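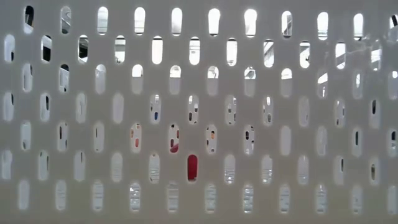 Slot ventilation and the noise it makes

The utility closet in my house holds a network switch, a small server and a battery backup. With the door shut, the temperature inside climbed past anything I was willing to leave running overnight. I spent most of September working out how to get air through the closet without hearing it in the bedroom next door. These are my notes, mostly so that I can find them again.

Perforated sheet is sold by open area, the fraction of the panel that is hole. Suppliers quote it for the perforated field only. The blank border is left out, and on a small panel the border matters. My first panel was listed at 35 percent open. After I subtracted the margins and the strip hidden behind the door rail, the true figure was much lower, and the fan ran faster than planned to make up for it.

Staggered slots are the usual choice over straight rows. Offsetting alternate rows by half the spacing leaves no continuous line of weak material across the sheet, so the panel stays stiffer for the same open area. Slots with rounded ends are also easier to clean than square ones. Lint collects in corners.

Pressure drop and speed

Pressure drop across a perforated panel goes up with the square of the air speed through the holes. Doubling the flow costs four times the pressure. A quiet axial fan has almost no pressure to give, so the practical answer is more area and less speed. I replaced the single intake with two, one low on the door and one on the side wall, and ran the exhaust from the top.

The fan is a Selton, controlled by a Viller thermostat module. At its maximum of 900 rpm I can hear it through the wall as a low hum. At 50 percent duty I can't hear it at all from the bed, which was the whole point. The hum at full speed came from the mounting plate, and soft washers removed most of it. The rest is air noise at the blades and I have left it alone.

I set the module to start the fan at a fixed temperature and stop it a few degrees lower. Without that gap the fan cycles on and off every couple of minutes, and a fan that keeps starting is more annoying than one that runs.

Filters

I tried a foam filter behind the lower intake — the Birnus sheet stock, cut with scissors. It works, but it adds more resistance than the panel does, and it gets worse as it loads up. Mine needed washing after 18 days. There is a cat in the house. I have since moved to a coarser mesh and accept some dust on the switch.

Things still open

The door seal leaks along the hinge side, so part of the exhaust air goes straight back into the lower intake. I measured a warmer reading there than in the hallway. Brush strip should fix it.

I also want to log intake and exhaust temperatures together for a full week. The difference between the two, with the power draw from the battery backup, gives the airflow directly, and I trust that more than the number printed on the fan box. The second sensor is in a drawer somewhere.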